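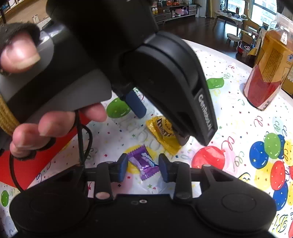
Qiu Corpus of Plenary Statements

Data card and README

Summary

The Qiu Corpus is a collection of statements delivered by national delegations in the plenary sessions of international assemblies, together with the written versions circulated to the press. It was prepared for the study of diplomatic language, in particular the way governments speak about institutional reform, voting rights, and the composition of executive councils. The corpus is maintained by the Vornutby Institute, and the annotation was carried out at its Stistthorpe office.

The current release covers 97 delegations across 11 annual sessions. Every statement is in English, either as delivered or in the official translation distributed at the time of the session.

Contents of the release

statements/ holds one plain text file for each statement, encoded in UTF-8.
metadata.csv holds one row for each statement, with the fields listed in the next section.
labels.csv holds the topic and stance labels assigned by the annotators.
guidelines.txt is the full annotation manual.
changes.txt records corrections made after each release.

Fields in metadata.csv

statement_id: A permanent identifier. Identifiers are never reused, even when a statement is withdrawn.
session: The number of the session in which the statement was delivered.
delegation: The name of the delegation as it appeared on the speakers' list for that session. Names are not updated when a country later changes its official name.
speaker_rank: One of head of state, head of government, minister, or permanent representative. Deputies are recorded under the rank of the official they represented.
format: Either in person or recorded message.
source_language: The language in which the statement was delivered.
text_origin: Either transcript or circulated text. See the notes on known problems.

Annotation

Each statement was divided into paragraphs, and each paragraph was assigned one or more of 29 topic labels. The labels cover council membership, veto powers, peacekeeping, sanctions, public health, trade, climate, development finance, border disputes, and other subjects that recur in plenary debate. A paragraph that fits none of them is marked "general."

Paragraphs on institutional reform carry an additional stance label with 4 possible values: supports expansion, supports change without expansion, opposes change, and unclear. Annotators were instructed to label only what the text states. A delegation's known voting record or membership in a regional group was not to be taken into account.

Two annotators worked on every statement independently. Disagreements were passed to a senior reviewer, whose decision is final for the release in question. The original labels of both annotators are kept in labels.csv, so that users may apply their own rules for resolving differences.

Intended use

The corpus is suitable for research on political speech, for teaching, and for the evaluation of text classification methods. It may also assist journalists and librarians who need to compare what a delegation said from one session to the next.

It should not be used as a legal record of any government's position. Users who need an authoritative text should consult the official records of the body concerned. The Institute also asks that the corpus not be used to generate statements attributed to real delegations or officials.

Known problems

Circulated texts do not always match the words spoken. Speakers shorten their remarks, add a response to an earlier speaker, or skip a section entirely. Where a transcript was available it was preferred, but a share of the collection rests on circulated texts alone — the text_origin field should be checked before any study that depends on exact wording.

Translations vary in quality and in style. The same phrase in the source language may appear in several English forms across sessions. Comparisons of word frequency between English and translated statements should be treated with caution.

Small delegations are sometimes missing from a session. An absent file may mean that the delegation did not speak, or that no usable text could be obtained. These two cases are not distinguished in the present release.

The label "unclear" was applied more freely in the earliest sessions, before the guidelines were revised. Those sessions have not been annotated again.

Related material

Gakotora, the Institute's search tool, can load the corpus without conversion. Place the statements folder and both CSV files in a single directory and select that directory when the program starts. Older versions of Gakotora do not display the format field.

Corrections and updates

Reports of errors should give the statement identifier, the paragraph number, and the source on which the proposed correction is based. Reports are reviewed each April, and accepted changes appear in the following release. Requests to add stance labels for other topics are recorded but cannot be answered individually.

Terms of use

The annotations may be copied and adapted for noncommercial research and teaching, provided that the Qiu Corpus and the release number are cited. Rights in the statements themselves remain with their original holders.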